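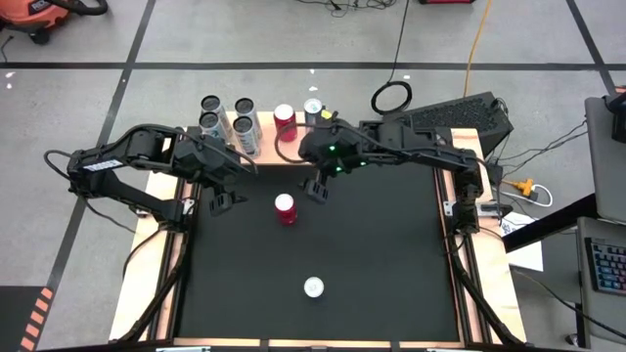 Wike opened its Niritthorpe workshop to the public in September, and 479 people came through the doors over the afternoon. Visitors watched a pair of robot arms at work with drinks cans and a cup, then put questions to the staff.

Ekaette Lawal, who runs the workshop, said most people asked how the arms are taught. Groups of 40 were let in at a time, and each demonstration was followed by a short talk from engineer Saulius Vītola.

Entry was free. Wike plans a second open day in the spring, with room for 1,000 visitors.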